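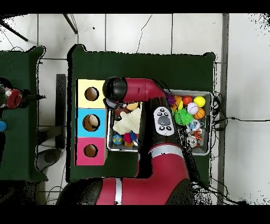

3.2 Storage units and the sorting of soft and round toys

The households in the study kept their small toys in two kinds of container: open bins, which a child can look into from above, and closed boxes with an opening in one face. We treat the two separately because parents spoke about them differently. Open bins were described as places where toys "end up." Closed boxes were described as places where toys are put, usually by an adult and usually at the end of the day.

The tabletop arrangement used for the sorting task has both kinds. Figure 3 shows it with the toys divided between two gray bins and a stack of three colored boxes standing on the left side of a dark green table. The boxes are yellow, blue and pink from top to bottom, and each has a round hole in its face. Participants could use any of the containers and were free to unstack the boxes, although only two adults did.

The toy set was put together from the inventories in Section 2. Balls were the most common item in those inventories, followed by plush toys, and the set keeps that order. It is mixed on purpose in size and surface. The right bin in Figure 3 holds most of the balls, among them an orange one with a basketball pattern, a white one resembling a baseball with red writing, and a bright green spiky one. Several items that are harder to place are in there too, such as a small tiger-striped toy and a silver round object. The left bin holds fewer things: a cream-colored crinkled cloth toy, a red and yellow plush toy, a small globe ball and a blue toy, with an orange-and-tan item near the top.

The globe ball is a useful case. By shape it belongs with the balls, and Maihi and Ondrejka, who coded the sessions, first entered its place on the left as an error. Matoušek disagreed. In his reading the left bin was a bin for soft or quiet things, and a small globe might be kept with them by a child who does not think of it as something to throw. We went back to the interview notes and found that 5 of the 12 families had a ball at home that was not stored with the other balls. The reasons were ordinary ones – it was a gift, it belonged to a younger sibling, it was too small for the net. After this the category "misplaced" was dropped from the coding sheet and replaced with "placed apart."

Crowding was coded on a four-step scale from "bottom visible throughout" to "toys above the rim." We had expected people to start a new container once a bin became crowded. Few did. Most went on adding balls to the fuller bin, and several pressed the top layer down with a flat hand before adding the next one. Šťastný reports the same habit in her notes on the Arkiva playroom, where one bin was always full and the one next to it seldom was.

The boxes were used less than the bins in every group. Adults who did use them tended to choose small hard items and to put in one or two at most. Children under five often reached through the hole to check what was inside before they put anything in, and some took out what they found and began playing with it, which ended the sorting for a while. We did not count these pauses as part of the task time.

One limit of the arrangement should be noted. All of the containers were at the same height or close to it, while in the homes the boxes were mostly on shelves and the bins on the floor. Halás has suggested repeating the task with the bins moved down, and a pilot with 40 toys is planned for August.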